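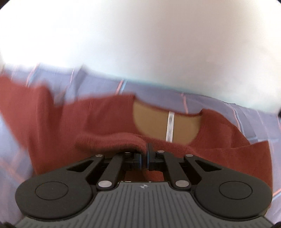 Bretell Bedding Set: read me first

Hi! I'm Marjan Dehghan, and I put this card together for anybody who is thinking of buying the Bretell set or has just unpacked the download and wants to know what's in it. It's a collection of bedroom handling clips (blankets, sheets, knits, that sort of thing) recorded with hand-held grippers, and it's sold by Mollon as an add-on for their Lolska arm kit. You can use it without the kit, you'll just have to write your own loader.

What you get

There are 2,524 clips in 131 folders, one folder per session. Yasaman Asadi and I recorded most of them in May, and Bijan Jalali did the trimming (thank you, Bijan, I know the fleece ones were a pain). Every clip comes with a gripper path, jaw opening and a one-line text label. 232 clips are marked "hard" in the index. Leave those out of your first training run and add them later, that worked much better for me.

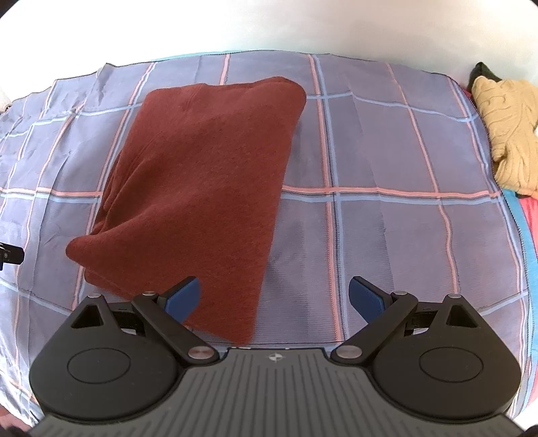
Fleece blanket on the plaid sheet, corner between the jaws.

About the labels: I kept them short and plain, things like "take the blanket by the corner". If a label says "corner" it means the nearest one, always. Thick fabric gets its own tag, and so does anything knitted. Rostam Kermani in the Vallejo office asked for color words too, so they're in a separate column and you can ignore them if you like. 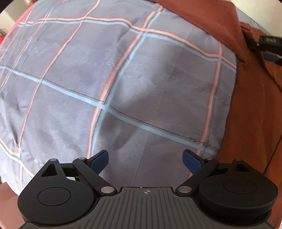 Jaw opening is the column I get the most mail about, so let me go slow on it! Zero is shut and 300 is as far apart as the fingers will go, and the values are not in millimeters. Please don't treat them as such. If you want to check your reader, pick a moment when the two blue pads stand well apart with plaid showing between them, and make sure your number is up at the high end. If it's low, you've got the scale flipped, same as I did the first time.

Known problems

Fast moves blur, and bright walls wash out. Two folders have labels in the wrong order and I'm still fixing them.

Last edited Oct 22, 2022. Write to me through the Mollon support page.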